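### 4.2 Fruit, and the question of which shelf

Vegetables gave our households little to argue about. Fruit was another matter. Of the 41 households that kept a storage diary for us, 25 moved at least one piece of fruit between the counter and the fridge on the same day, and in 17 of these the piece had gone back again by Thursday. Jingyi Zeng, who coded the diaries, gave this its own category and called it "visiting".

We had expected the traffic to follow ripeness, as the advice leaflets suggest it should. It followed the container. Fruit in a bowl or basket was left alone as long as it had company. Once the contents were down to a single piece, the container began to look like an oversight, and somebody in the house felt obliged to act. The most common act was to put the last piece in the fridge and leave the basket where it stood - a habit that Grolgate households, in particular, defended with some heat.
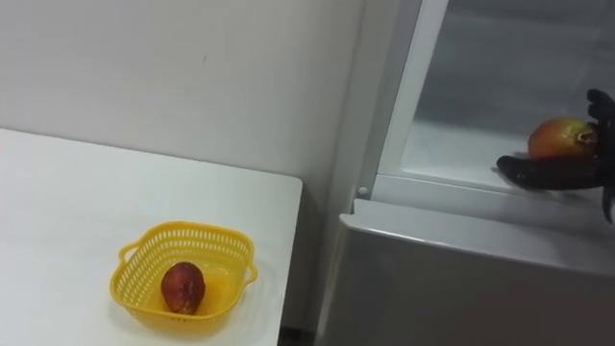
*Figure 3. A yellow basket with one fruit left in it, on a table next to an open refrigerator.*

Figure 3 gives the arrangement in its plainest form. The distance to the fridge is trivial, and the basket is far too large for its tenant. Participants who were shown the figure and asked what they would do next split along lines we should have predicted from their diaries. The "visitors" wanted the fruit on the shelf at once. The rest wanted more fruit in the basket, and two asked whether they might have a smaller basket.

The second pattern concerns position inside the fridge. Fruit that travels in ones and twos rarely reaches the drawer meant for it. It is set down at the front of whichever shelf is nearest the hand, usually in the upper compartment, and stays there at eye level as a kind of reproach. Yến Tô's interviews suggest that this is partly deliberate: a piece at the front edge gets eaten, while a piece in the drawer gets discovered. One Nisto respondent reported a lemon of 20 weeks' standing and asked that it be recorded as a success.

We coded front-edge placement only when the piece could be lifted out without moving anything else. Two pieces side by side, such as an apple with an orange-red neighbour, were coded as one placement, after a discussion longer than the point deserved.
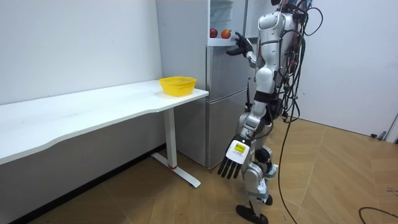
### 4.3 Leftovers in unmarked tubs

The diaries are less reliable here, as several households declined to open the tubs.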